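Home | Support | Knowledge Base | Ticket Archive | Status

Naltby Automation Support
Ticket 706: Right gripper loses hold during garment folding
Product: Stesov dual-arm folding station
Site: Nastach Textile Services, finishing room
Priority: High
Status: Closed, monitoring

Shares 2 | Comments 4

Summary of the report

The customer reported that the right arm of the folding station released garments before the second fold was complete. The left arm continued its programmed motion and pulled the garment across the table. On one occasion in April the garment was drawn against the left elbow joint, and the operator used the emergency stop. No injury was reported. The station was taken out of production pending review.

The customer further stated that the fault did not occur with flat cloths. It was limited to heavier garments, and it became more frequent toward the end of the shift. No fault code was shown on the operator screen at the time of release.

Initial response

The customer was instructed to leave the station in manual mode and to keep all personnel outside the reach of both arms while power was applied. Support requested the motion log, the gripper current log, and the date of the last calibration. The calibration record could not be located. Support therefore treated the station as uncalibrated.

Remote session, 10:15 a.m.

The station was run at reduced speed with a gray garment placed lengthwise across the table. Both grippers were lowered to the ends of the garment and the fold program was advanced one step at a time. The operator remained at the emergency stop throughout the session.

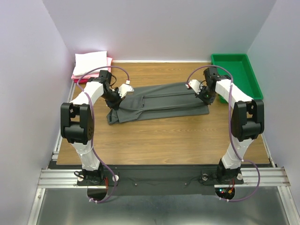
The log for the session shows that the right gripper received the close command at the correct point in the program. Motor current rose as expected and then fell to 87 percent of the set holding value when the lift began. The left gripper held its set value during the same step. The test was repeated with the two grip commands sent separately, and the result did not change. This ruled out a timing conflict between the arms.

Support then asked the customer to power down, lock out the station, and inspect the right wrist cable along its full length. The customer found that the cable had been routed with too little slack at the wrist. When the wrist turned for the lift, the cable was placed under tension and the connector shifted slightly in its seat. The connection was not fully lost, and for this reason no fault code was produced.

Cause

Intermittent contact at the right wrist connector, resulting in reduced holding force. A contributing factor was the fault threshold in the Lūse motion controller, which had been set too low to detect a partial loss of current. The controller accordingly allowed the left arm to continue after the right arm had released.

Corrective action

1. The right wrist connector was replaced, and the cable was rerouted with additional slack.
2. The left wrist connector was inspected. No wear was found.
3. The fault threshold was raised. Both arms are now required to stop if either gripper falls below its holding value.
4. Both arms were calibrated and the record was filed with the station documents.

Verification

Following the repair, the customer ran the fold program at reduced speed and then at full speed. Holding current remained stable on both sides. A forced release test was also performed, in which the right gripper was opened by command during the lift. Both arms stopped, and the fault was displayed on the operator screen.

Outstanding items

The customer has asked whether the cable check can be added to the weekly maintenance sheet. This request has been passed to the documentation group. Until a revised sheet is issued, the customer has been advised to inspect both wrist connectors before each shift with the power locked out. Any further release during a fold should be reported under this ticket number, with the motion log attached.

Related tickets
Gripper does not open after emergency stop
Lūse controller: setting fault thresholds
Calibration record missing after software update
Cable routing at the wrist, Stesov stations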